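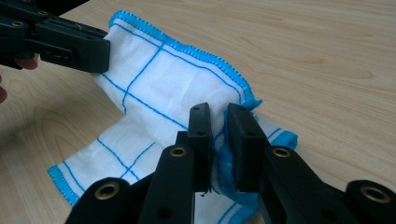
*Blue grid, blue stitched edge. I'm in love!*

Okay, cloth folding thread! I'm doing 10 minutes a day through July and I'm so into it already.

**2/** These thin ones are the best to practice on – the lines show you right away when a fold is drifting.

**3/** My trick: get hold of two corners, lift, and let the middle hang before you lay it down. Go slow!

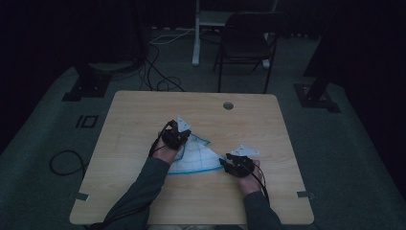
*A corner on each side, over the pale table*

**4/** Goal is a stack of 20 for the kitchen drawer in Prernville. Send me your favorite folds, I want to try them all!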